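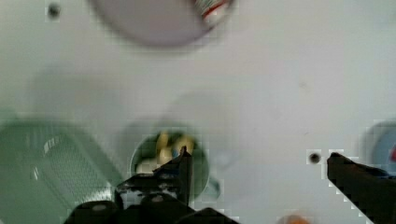

Put the whole lot in one big basket and have done with it, was Damian Witkowska's advice when I told him I was writing a chapter on small things. He has a point, and I did it his way for years! The trouble came whenever I wanted one particular small thing and had to tip everything out on the table to get at it.

Chapter 14
Little Bits and Where They Go

By Lucrezia Fabbri
December 2005
237 shares | 20 comments

So far in this book we've dealt with the big stuff (coats, saucepans, the spare bedding from Chapter 9) and I hope you've still got the floor you cleared. Now we get to the bits. By bits I mean anything you could lose in a coat pocket: beads, buttons, game pieces, the odd shell somebody brought home from Trevcombe and won't part with.

I like bits, I should own up to that. I like a small round pot with a few bright things in the bottom of it, and I'd sooner have six of those than one enormous drawer. But I've taught this topic long enough to know that half of you will want pots and the other half will want a basket, so we'll do both.

A basket with holes in the sides is lovely for anything chunky. You can see through it, you can rinse it under the tap, and crumbs drop out of the bottom (stand it on a tray if that bothers you). It's hopeless for beads, obviously. Pots are better there, and a pot with a proper rim is easier to pick up with cold fingers. Go for a shallow one if you can. I bought a set of deep ones once and spent the whole of April fishing about in them with a teaspoon.

Before you read on, do this. Clear a table, a pale one if you have the choice, or spread an old sheet over it. Fetch one drawer's worth of bits, no more. Sort by what you'd go looking for, so all the sewing things end up together even if they're different sizes. Don't sort by colour yet, we'll come to colour in 14.3 and I have opinions.

You'll end up with a heap that doesn't belong anywhere. Leave it on the table. We start 14.1 with that heap.

Words to know for this chapter: catch-all, rim, sub-sort, overflow, odd heap

Related chapters
Chapter 11: Shelves You Can Reach
Chapter 12: Labels, and Handwriting
Chapter 13: The Kitchen Drawer
Chapter 15: Toys After Teatime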